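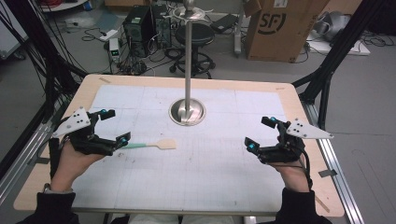 As duas garras Gonex nas mãos, com a espátula de cabo verde-menta sobre a folha quadriculada.

Categoria: Robótica > Equipamento > Análises

Gonex, par de garras manuais para gravar demonstrações

O conjunto da Drilard traz duas garras, os cabos e uma bolsa de transporte. Usei-o durante 5 semanas, quase sempre em tarefas de cozinha: pegar na espátula, virar, pousar, passar de uma mão para a outra. Gravei 147 demonstrações e deitei fora 2 por falha de sincronização.

O encaixe na mão é firme. As pontas com marcadores azul-turquesa leem-se bem mesmo com pouca luz, e a placa branca triangular com pontos pretos só perdeu o seguimento quando rodei demasiado o pulso. Cabos finos como o da espátula seguram-se sem escorregar. Com objetos planos e baixos é preciso treino - os dedos são grossos e batem na mesa antes de fechar.

O pior é o cabo. Passa junto às costas da mão e prende-se na manga. A Moser, que vendi no ano passado, resolvia isto com uma presilha. O programa de calibração demora a abrir e o manual só vem em inglês.

A bateria externa aguentou 70 minutos por carga, pouco para uma tarde de trabalho. A loja Bielecka promete uma versão maior em julho.

Recomendo para bancada fixa. Para andar de sala em sala, não.

Publicado em 3 de maio de 2026

Contacto | Política de privacidade | Voltar ao topo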